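3.2 Small items on shared tables

Each of the 49 meeting tables in the study was visited twice, once in January and once in the spring. At each visit we recorded every item on the tabletop that was not fixed to it. Furniture standing at the table was noted separately. Items were sorted into 4 groups: supplies, decoration, packaging, and personal things. Where an item could belong to two groups, the coder chose the one that matched its most recent likely use, and Sille Brøndum checked the choice against the site notes.

Supplies and decoration tended to sit together, away from the places where people worked. Tissue boxes were the most common supply, and they often served as a shelf for smaller things such as pens (Figure 3). At the Ultard site, vases were usually placed near the tissues.
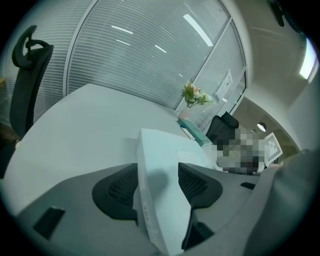
Figure 3. White meeting table with a vase of artificial flowers, a teal-green tissue box with a pen on top, and black office chairs. A plain white box is held upright in the foreground.

Packaging was harder to code. Plain boxes carry little sign of what they hold, and we did not open them. We entered them as packaging unless a site contact told us otherwise. Of the 670 items in the full record, over 500 were placed in the same group by both coders on the first pass. Most of the remaining cases were boxes and small containers from the Jaltis and Cheetham sites, and these were settled by discussion before the counts in Section 4 were made.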